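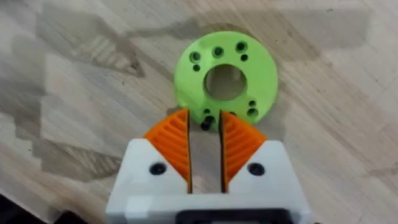
Fingers open at a green disc, bench two

6 Aug 2018

I've had a few people ask what it's like at work now that the arm is in, so I'm writing it down once and I can send the link.

For anyone new, I work at Kasiddale, in the small parts room at the Landcombe building. We print plastic parts for other companies, clean them up, check them and pack them in trays. Discs with hole patterns are a big share of it. The arm is a Lins, and it came in the spring. Its job is to pick a part off the table, hold it up to be checked, and set it in a tray or in the reject bin. It has a camera down by the gripper so it can find the part without us lining anything up.

Before the Lins, that job was four of us on stools. You picked up a disc, looked through the holes against the light, ran a thumbnail around the rim, and put it down on the left or the right. On a good shift I could fill 33 trays. My hands hurt by Thursday most weeks. I don't miss that part and I'm not going to pretend I do.

Two of us are still on the table. One person moved over to shipping, which she had asked for the year before, and one took the package and left. He was 63 and had been talking about leaving anyway, but talking about it and getting a letter are different things, and I thought the letter was badly done. It had the wrong start year on it. He pointed that out and they sent another one with the right year and the same wording.

My day looks like this now. I get in at six, turn the Lins on, and watch it go through its start routine. Then I open Clovoter, which is the program that tells it which part it's working on and keeps the log. I put the first parts down and stand there through the first tray. After that I can walk away from it and do my own work, which is cleaning up parts that need a knife, and anything with threads. The arm doesn't do threads.

It stops a lot less than it did in the beginning. The first month it stopped all the time. It would come down over a disc with its fingers open and just stay there. The center hole was throwing it off, we were told. It was looking at the table through the hole and deciding there were two things there, or nothing. The tabletop has a lot of grain to it and darker gray patches, and somebody from the vendor wanted us to cover it with a plain mat. We tried the mat. The discs slid on it. So the mat is rolled up behind the cabinet and they fixed it in Clovoter instead, and that took three visits.

When it stops now, the tablet gives me a picture from the gripper camera and I have to say what's wrong. Usually the part is too close to the edge, or lying against another one. I tap the right answer and it tries again. I've gotten fast at reading those pictures. The first week I couldn't tell which way was up in them. You're looking down past the white housing and over the fingers, and the tips cover the near side of the part, so you have to work out what you can't see from what you can. It's a skill, I guess. It isn't in my job description, and I brought that up at my review.

The biggest change is that I talk less. With four of us on stools there was a conversation going from the minute we sat down. Kids, cars, somebody's roof. Now the other person on my shift is over at the bench by the window most of the time, and the Lins is between us and it has a fan. We eat together, so we do our talking then. I hadn't figured on missing it as much as I do.

The next biggest is being responsible for work I didn't do. If a bad disc gets into a tray, my initials are on the tray. In June a customer sent back a box with small holes that hadn't printed all the way through. The Lins had passed every one of them. I asked how I was supposed to catch that if I'm not handling the parts, and the answer was to pull one part from every tray and check it by hand. Fine, that's a sensible answer. It should have been in the plan from the start and it wasn't.

Pay went up a little. It was a new title, "cell operator," and the raise that goes with it. I'll take it. The training was two afternoons and a binder, and the binder was for a version with different fingers, so half the cleaning section doesn't apply. Ours are orange with ribs on the outside, and plastic dust gets in between the ribs. A soft toothbrush works better than the wipes they gave us. I wrote that in the binder in pen.

People ask if I'm worried. Some. There's a second arm on order for October and it's supposed to go in the packing area, where there are six people right now. We've been told no cuts. We were told that in our room too, and strictly speaking it was true, since one of us transferred and one of us took the package. So I'd like the packing people to ask more questions than we did. Ask what the jobs will be called. Ask who fixes it on second shift. Ask if the rate goes up once it's running, and get it in writing. Our rate went up after eight weeks and all any of us heard about it was a new number on the whiteboard.

I don't hate the thing. It does a boring job at a steady pace and my wrists are better than they've been in years. I sleep better too. If they offered to take it out and put me back on the stool full time, I'd say no. I'd ask for the other two people back, though.

Somebody also asked if we gave it a name. No. It says Lins on the side and that's what we call it.

Next post will be about the deck, I finally got the boards.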